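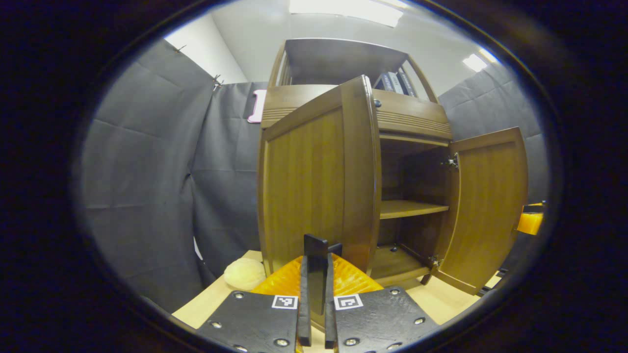 ## Re: What to do with the old hutch

Hi all,

Tibor Kelemen wrote:

> Is anyone still using a hutch in the spare room? Ours is the wooden sort with two doors below and open shelving on top. Jo wants it gone by November and I say it's good storage. Would you hang on to it?

Tibor, keep it! I've got mine open at the moment (both doors, the whole shebang) and I'm planning what goes back in. It's a medium brown one with grooved panels on the doors and that fancy grooved rail above them, so no one would call it modern, but I've grown fond of the colour.

Mine has just the one shelf behind the doors, partway up. There are little round holes for shelf pins, so have a look for those in yours before you decide it's useless inside. I'm going to get a second board cut at Bouchard in Paltthorpe - they quoted me $30, and the new ones I looked at were more than $200.

Up top I've got the row of books or binders or whatever they are standing at the right-hand end and they can stay put. Down below will be fabric on the bottom and wrapping paper above, if I can be strict with myself, plus the good tablecloths that live on a chair right now...

Does yours have metal hinges, top and bottom? If a door is sagging, try snugging up the screws before you buy anything. And measure the depth! My big cutting mat is 50 cm and I still haven't checked whether it'll go in.

Sumathi Pinto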